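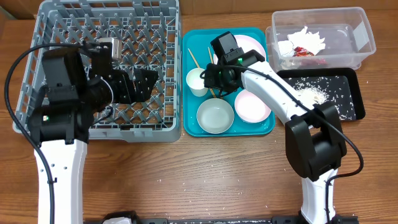 2022-11-23, Gurkside, bench 2

Tableware sorting, tray to rack. Continued from the Flavstead notes.

Set on the bench: gray dish rack at left, teal tray in the center. On the tray: gray bowl, pink bowl, pale pink plate, white paper cup, two wooden chopsticks. Keep this set through December so the entries can be compared. Haris Bugti has the list of spares.

Rack. Diagonal pegs, diamond openings. Peg pitch 40 mm measured along the row, 19 mm clear at the narrowest point. The plate stands at a slight lean in any row. Bowls need two rows each and should go in with the open side facing the same way, otherwise the rims touch. Pink bowl first, then gray. Tried the reverse order and ended up moving the gray one to get the second bowl in.

Chopsticks. No good place in this rack. Laid flat across the pegs they roll. Stood upright in a diamond they drop through to the base and lean on whatever is next to them. Celina Jasińska suggests standing them in a separate holder outside the rack. Agreed, but the holder has to be heavier than the paper cup, which tips when both sticks lean the same way.

Paper cup. Should it be racked at all? It is disposable and the rest is not. For now it stays on the tray and is counted as sorted if upright at the end. Check with Celina before writing that into the procedure.

Tray. Raised rims are useful for keeping the bowls in place but make it awkward to get under the plate edge when the plate is pushed up against them. Leave a finger width between plate and rim when laying out.

Layouts tried: 8. Layout 7 is the one to keep: bowls toward the near side, plate at the top, cup upper left.

To do
- holder for chopsticks, ask Proltow for a sample
- mark tray corners on the tabletop with tape, low tack, test on the underside first
- second plate of the same diameter
- Haris to recheck the 19 mm figure with calipers, mine was off a steel rule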